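Chapter 6
Clothes in the Bedroom: Sorting, Folding and Putting Away

Aurelia Bratu and Heather Buchanan

After this chapter you will be able to sort a mixed pile of clothes by type, choose a suitable surface for folding, and plan the order of the work in a room with more than one bed.

6.1 Why the bed becomes a table

In most homes the clean clothes come to the bedroom before they come to the closet. They are carried there in the arms or in a basket, and they are put down on the first wide surface, and this surface is usually the bed. Many housekeeping books from earlier times advise against it. The authors of the present book have a milder opinion. A bed is wide, it is soft, and it stands near the place where the clothes will be stored. It has one weak side: in the evening somebody wants to sleep in it, and the pile must go somewhere else. If the pile goes to a chair, the work is started again the next day from the beginning.

For our course in household work at Mivside we asked 138 students to write down where they fold their clothes at home. The largest group, 100 students, wrote "on the bed." The others named the kitchen table, the sofa, the ironing board and the floor. One student, Alina Mocanu, wrote that she folds standing up, against her own chest, and she was able to show this to the class with a bath towel, very neatly.

6.2 Words used in this chapter

Heap: clothes lying together without order, with sleeves and legs mixed.
Pile: clothes of any kind placed together for one purpose, for example for one person or one drawer.
Stack: folded clothes, one on top of the other, with the edges in line.

These three words are often exchanged in daily speech. In the exercises we keep them separate, and we ask the reader to do the same. The work of this chapter is to go from the heap to the stack, and the pile is the step in the middle.

6.3 Before the first fold

Look at the whole room first. Find out which surfaces are free and which already have clothes on them. When there are two beds, use one for what is not yet sorted and the other for what is finished, and do not change their roles during the work. A low surface by the wall can take the small pieces. Bags should be moved away from it before you begin.

Smooth the cover of the bed with the flat hand. On a round bed there are no corners to guide the eye, so put the stacks in a straight row across the middle. On a quilted cover a thin shirt can slide or take the marks of the stitching, and it is better to fold such a shirt on a plain sheet.

Take the big garments out of the heap first. Pull from the top and do not pull a sleeve from below. Dark clothes are easier to tell apart near the window, as Floarea Tudose explains in Chapter 2.

Exercise 6.1. Work with a partner for 10 minutes on one mixed heap. Make piles only and fold nothing. Afterwards, discuss with your partner which garments were difficult to place.
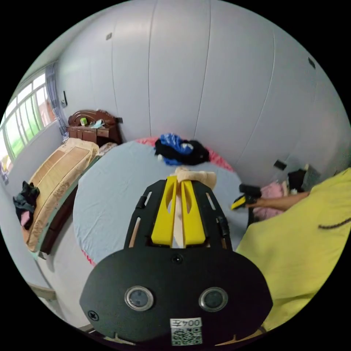
Fig. 6.1. A bedroom with clothes on both beds.

© Mikby Textbooks. All rights reserved. Contact the publisher | Back to top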